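## 3. Setting up your first board in Goltano

Right, you've got the game installed (if not, go back to section 2, I'll wait) and you're looking at the title menu. I wrote this part after helping a few friends through it over the phone, so it's in the order people get stuck. It covers version 19 of the game. Older versions have the same menus but the colours are different.

1. Tap **New Profile** and type a name. You can't change it later without losing your stars, so pick one you can live with.
2. Choose your difficulty. I'd go with **Easy Match** even if you've played a hundred of these. The first 41 levels are the same puzzles either way, and Easy gives you two extra moves on each.
3. Turn **Swap Hints** off. It's on by default, and it makes the pieces wobble at you if you stop to think for more than a few seconds. Drives me up the wall.
4. Go to **Options > Saves** and link your Studix account. Wait for the little green tick before you back out of the screen.

**Caution:** if you link an account that already has a Goltano save on it, the game asks which one to keep. It always highlights the *older* one. Read the dates before you tap anything! I lost the whole Moroz Castle chapter that way last May and had to start it over.

### Picking a piece set

The standard set is all candies, and I find the orange and the red very hard to tell apart on a phone screen. There are three others under **Options > Pieces**. My favourite is Plain Shapes, and it's free. The Skevska set costs 1,210 coins and it's lovely, but save your coins for boosters until you're past the first chapter.

5. Open **Options > Pieces** and scroll sideways.
6. Tap a set once to preview it, twice to choose it.
7. If you have trouble with colours, tick **Patterns** as well. Each colour gets its own stripe or dot, and it works with every set.
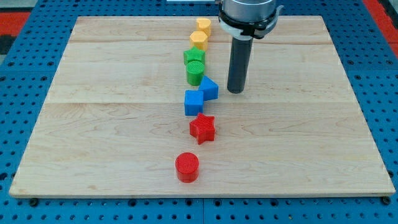 *Eight blocks on a wooden board, paired up by colour: yellow, green, blue and red.*

**Note:** changing the piece set in the middle of a level restarts the level. You get your life back but any booster you've used is gone.

### Your first real match

Level 1 is a tutorial and you can't fail it, so tap through. Level 2 is where it starts keeping score.

8. Look at the bottom of the board first. A match down there shifts everything above it, and you'll often get a second match for free.
9. Drag a piece one space in any direction. If it doesn't line up at least three, it slides back and you don't lose the move.
10. Line up four and you get a rocket. Line up five and you get a lantern, which clears a whole colour - hang on to it if you can.
11. Reach 200 points before your moves run out and you're through to the map.

If the board freezes after a rocket, give it a bit. On my old tablet it takes about ten seconds to catch up. If it's still stuck after that, close the game from your app switcher and open it again. The level will be waiting where you left it, as long as you did step 4.

Daily rewards and the spinning wheel are in section 4.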